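Support > Small Appliances > Capsule Machines > Closed Tickets > 199

Last updated: September
Print this page | E-mail this page

Ticket 199: short pour, Gunville office, second floor
Opened by: Eilidh Skinner
Assigned to: Tulton facilities desk
Status: closed, monitor

Reported fault
Capsule machine delivers a short cup. Long setting gives well under the usual volume, then the pump note rises and the flow stops. No warning light. Fault present with two different boxes of capsules. Machine was moved from the kitchen to the wooden table in the carpeted meeting area shortly before the fault was noticed.

Checks by phone
09:10 - Tank removed and refitted. User confirms it was not fully seated on the valve. Pour improved but still short.
09:25 - Lever opened and closed with no capsule loaded. Moves freely, closes fully.
09:40 - Asked user to run water only, no capsule, into a small clear glass. A cup hides the level and the last drips. Glass to be taken off the grille after each run and stood on the table to settle before reading.

Site visit
Long programme set to 90 ml on this machine. First run without capsule gave 25 ml, then the pump ran dry in tone. Second run gave 13 ml. Both were poured off into a measuring jug, as the glass has no markings. Drip tray pulled, emptied and pushed back until it clicked.

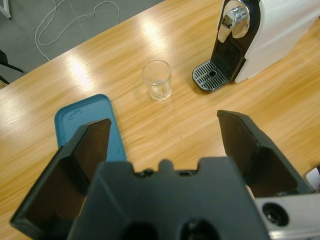

Test glass on the table with a little water in the bottom, machine and drip tray grille to the right.

Tank valve inspected next. Scale on the seat and a fragment of label stuck under the spring. Fragment removed with tweezers, seat wiped, tank rinsed and refilled. Two primes with the lever closed brought the pump note back to normal. Water-only run then gave 90 ml, repeated once with the same result.

Descaled with one sachet of Nelorov, full cycle, followed by two tanks of clean water. Volume rechecked at 90 ml. One capsule run completed without interruption.

Notes
1. The table has a gloss finish. Wipe up drips from the grille promptly and put a mat under the machine - Gunn stores carry them.
2. White cable loose on the carpet beyond the table. Not part of this fault. Passed to Gunville reception to be tidied.
3. Long programme left at 90 ml. Do not hold the button down during a pour, as this overwrites the stored volume.

User comment (E. Skinner, 15:20)
Two coffees made since the visit, both full. The second was slower to start than the first. Is that normal?

Reply (15:35)
Yes, if the machine had gone into standby. If the flow stops early again, reseat the tank, repeat the water-only run and add the reading to this ticket. Replacement valve has been put on order.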